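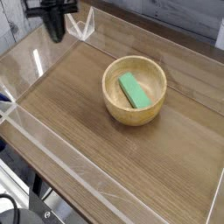
Slide 1. Round wooden bowl, pale green block lying in it.

SPEAKER NOTES: DO YOU NEED A BOWL FOR YOUR SPONGE?
Home workshop evening, second talk. Leave this slide up while people find seats.

Start without the hello, they will have had one already.

I was asked to talk about "natural storage at the sink." I said yes before I asked what that meant. As far as I can tell it means taking a sponge that was lying by the faucet and putting it in a wooden bowl, and then feeling better about the sink. I have some doubts, and I'm going to spend most of my time on them. Anyone who came for a list of pretty containers can still get to the pickling talk next door.

Ask for hands: who keeps a sponge in something? Dish, cup, rack, bowl. Who just leaves it lying there? Second group, keep your hands up a bit longer, you're among friends.

Slide 2, text only: WHAT THE BOWL IS SUPPOSED TO DO

The claims, as I've collected them from catalogs and shop cards:
- keeps the counter dry
- lets the sponge breathe
- wood is naturally clean
- looks nice

I'll give them the last one right away. A turned bowl with a thick rim is a good-looking thing, and a pale one sits well on a brown top. If that's why you bought it, you got what you paid for and I have no quarrel with you.

First claim. The counter stays dry if you put a wet sponge in a bowl. Sure. The water is now in the bowl. It has gone maybe two inches and it's sitting on a piece of wood you liked enough to spend money on. I don't see how this is progress. My counter is sealed and wipes down in one go. The inside of a bowl has end grain in it, and end grain drinks.

(If somebody asks what end grain is: think of a bundle of straws, cut across. Don't do the whole tree lecture, it ate ten minutes last time.)

Second claim, breathing. A solid bowl has no holes in it. Air gets in at the top and that's all. A sponge lying in the bottom has one broad face pressed on wood, and that face isn't going to dry before the next round of dishes. The card from Bae, the kitchen shop, says "open design." Every bowl is open. That's how you get the soup in.

Third claim, clean. I'll be careful with this one. People tell me there are studies on wooden cutting boards, and maybe they're good studies. A cutting board gets scrubbed and then stood on edge to dry. Nobody I know does that with the sponge bowl, me included. I would want to see a test done on a bowl with a damp sponge left in it for a month before I repeated the claim to a room full of people.

Pause for the grumbling. There was some grumbling in January.

Slide 3: STANDING IT UP

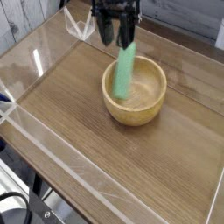
Slide 3. Sponge on end, lower edge inside the rim.

The usual answer I get is "stand it up, then." Fair enough. Upright is better than flat, I'll agree to that. Less of the sponge is touching anything, and water runs down and out the way it wants to.

My trouble is with what happens once you let go. A long soft sponge in a wide round bowl has nothing to lean on but the far side, and a wet one sags. Mine stood up for as long as it took me to turn around and get the towel. Then it was lying on the bottom again. A narrow cup would hold it, but then we're not talking about the bowl anymore.

There are inserts. The Jululeck is the one people bring up, a little wire fork you drop in the bowl so the sponge stays on end. It works about as well as you'd think a wire fork would. You have now bought a bowl to hold the sponge and a fork to hold the sponge in the bowl. If you want to go down this road, stop at the fork.

Where the water goes. Say this slowly, it's the part people write down. Whichever way the sponge sits, the drips end up in the lowest spot, at the middle of the floor of the bowl. On a turned bowl that's where the grain rings close in. It's also the place your cloth tends to skip when you're in a hurry. So check it there first. Rub it with a dry thumb. Fuzzy or dark means it's been getting too much water, whatever the rim looks like.

Slide 4, text only: BUT I OILED IT

Good. Oil helps. It slows water down and it makes the wood look alive again. It doesn't turn a bowl into a bucket.

I tried Clorska, the oil that everybody in the last group swore by. The label says it protects for 100 washes. I'd like to know what kind of wash and whose bowl. I put on two coats, waited a night between them, and water beaded very nicely for a while, and then it didn't bead. I didn't keep a tally so I can't tell you the number. I'm only saying I was oiling again much sooner than I'd planned on, and plain mineral oil from the drugstore gave me the same beads.

Don't use olive oil. It goes sticky and then it smells. Somebody always asks.

What I do with a bowl that's had a sponge in it:
Empty it. Rinse it quickly, warm water, a bit of soap. No soaking.
Wipe the inside, then turn it over on its rim with something under one side.
Leave it overnight.
If it feels rough in the morning, fine sandpaper, light, along the grain where you can.
Oil once it's fully dry. If you aren't sure it's dry, it isn't, wait another day.

Slide 5, text only: PRICES

Osa bowls are the ones in the catalog that went around. 61 dollars for the small size. I have nothing against the maker, it's nice work. But the catalog has it on the page with the dish brushes, and I'd move it to the page with the salad forks. A 61 dollar bowl under a sponge is a bowl being used up.

Same catalog says "2000 happy sinks." I don't know how you'd measure that and I suspect they don't either. (Wait for the laugh. If there isn't one, go on.)

Slide 6. Last picture. Move to the side of the screen.

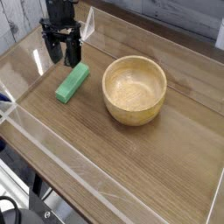
So my advice is dull. Keep the two apart. Let the sponge have its own spot and let the bowl be a bowl. Squeeze the sponge out hard, harder than you think, and lay it where you can wipe underneath. If the counter bothers you, use a slotted dish, the ugly kind, and put it through the dishwasher with everything else. Change which side faces down when you walk by. Throw the thing out when it starts to smell and don't try to rescue it in the microwave, I've seen what that does.

And the bowl? Lemons. Garlic. Bread, if it's big enough. Keys, if you must. Dry things will leave it alone for years.

I could be wrong on some of this. My kitchen is damp and faces north, and a bowl that stays wet all day at my place might dry by noon at yours. Try it both ways for a couple of weeks and feel the bottom of the bowl each time. I'd trust that over the card from the shop, and over me.

Questions. Likely ones:

"What about bamboo?" Same problem, plus the glue lines. I've had one open up.

"Does color tell you anything about a sponge?" It tells you which one is for the pans, if everyone in the house remembers. At our house they don't.

"Can I varnish the inside?" You can. Check that it's fine for food if you ever plan to eat out of it again. A chip in the finish lets water in and then keeps it there, so look it over now and then.

"Brush instead of sponge?" Fine by me. It hangs on a hook. You still don't need a bowl for it.

Handout is on the back table, item 1473 in the workshop library if they run out. Bring the sandpaper sheets around before people leave, one each, the fine ones are on top.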